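Menex Zweiarm-System für den Haushalt

Kann eine Maschine heute schon die Wäsche übernehmen? Ein bisschen - und dieses Bisschen macht richtig Freude! Menex arbeitet mit zwei Armen und Parallelgreifern, die einen Wäschekorb direkt vom Boden aus bedienen. Weiche, zerknüllte Stoffe gehören zum Schwierigsten, was man einem Greifer vorsetzen kann, denn kein Haufen liegt zweimal gleich.
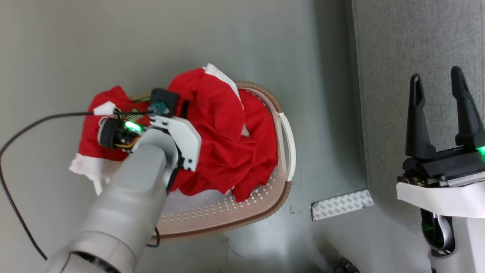

Socken und Handtücher einzeln aus dem Korb nehmen: das gelingt Menex inzwischen ziemlich zuverlässig. In unserer Werkstatt in Givaritz hat das System 3,527 Griffe in Wäsche absolviert, 665 davon allein in T-Shirts. Beim Falten sieht es anders aus. Ein Hemd dauert fast 7 Minuten, und bei Kapuzen geben wir offen zu: da faltet jeder Mensch schöner.

Lieferumfang
Zwei Arme mit Greifern
Statusanzeige in Grün an den Greifern
Steuersoftware Skutari
Kabelsatz und Ersatzfinger

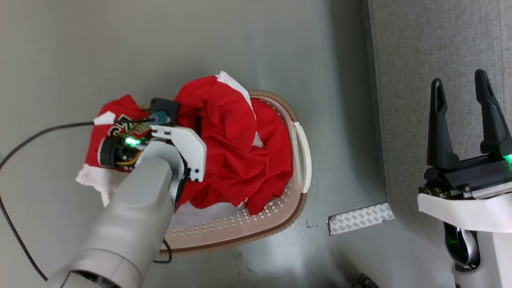
Für Werkstätten ist das Sortieren von Putzlappen und Arbeitskleidung ein schöner Einstieg, weil es dort auf die letzte Bügelfalte nicht ankommt. Das Zusatzpaket Robles bringt 129 vorbereitete Greifabläufe mit, die sich an eigene Körbe und Kisten anpassen lassen (ein Nachmittag Einrichtung reicht meist). Die nächste Version von Skutari kommt im März, dann auch mit Handtuchfalten in einem Zug.

Stand: 2023-02-27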